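Collgate renueva para una segunda temporada y promete respuestas, otra vez

9 de agosto de 2024

La plataforma Jekel ha confirmado que Collgate, su serie de misterio adolescente, volverá en noviembre con 2 episodios estrenados de golpe y el resto a ritmo semanal.

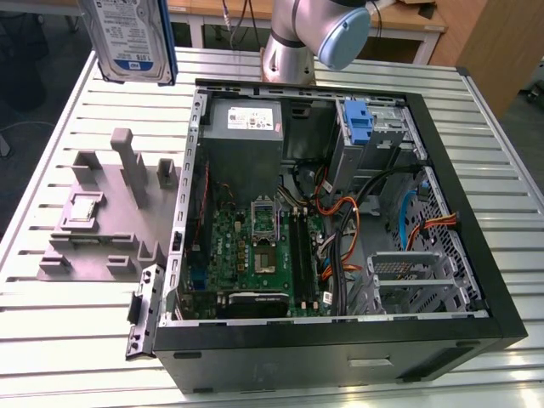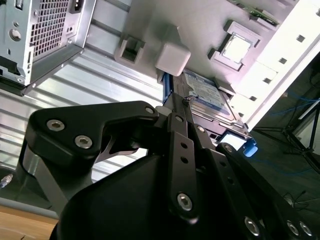 Según el comunicado, la nueva tanda aclarará por fin quién provocó el incendio del internado Carnbridge. Conviene recordar que lo mismo se dijo antes del final de la primera, que terminó con otra máscara, otro pasillo y otra llamada sin contestar.

La productora Catterall habla de 450 figurantes y de un episodio ambientado en 1985. Suena caro - y suena también a relleno, porque el salto al pasado no lo pedía la trama. Tampoco se explica cómo regresa un personaje al que vimos enterrar.

No hay tráiler ni fecha exacta. Los guionistas aseguran que todo estaba planeado desde el piloto, cosa que cuesta creer tras el cambio de apellido de la directora a mitad de temporada.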